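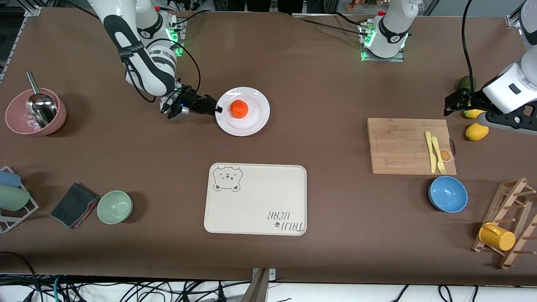

4.3 Replacing the Filter Cartridge

The Makokha under-sink unit takes one cartridge, part number 3694. Replace it every 3 months, or sooner if flow at the faucet drops. The counter on the control panel shows liters used since the last reset.

CAUTION: Close the cold water valve before opening the housing. The housing holds pressure after the valve is closed.

1. Turn the cold water valve clockwise until it stops.

2. Open the filter faucet and leave it open until the flow ends.

3. Place a shallow pan under the housing.

4. Fit the supplied wrench to the ribs of the housing and turn it to the left. Do not use a pipe wrench.

5. Remove the old cartridge and discard it with household trash. Wipe the inside of the housing with a clean cloth — no soap or bleach.

6. Check the O-ring for cuts or flat spots. If it is damaged, replace it with part number 1022.

7. Coat the O-ring lightly with silicone grease and press it into the groove.

8. Insert the new cartridge, open end up. Thread the housing on by hand, then tighten a quarter turn with the wrench.

9. Open the valve slowly and check for leaks at the housing and at both fittings.

10. Run the faucet for 2 minutes. Cloudy or gray water is normal during this flush.

NOTE: Petroleum jelly swells the O-ring and voids the seal warranty.

To reset the counter, hold the Filter button until the light blinks twice. If the light stays red, see 6.2.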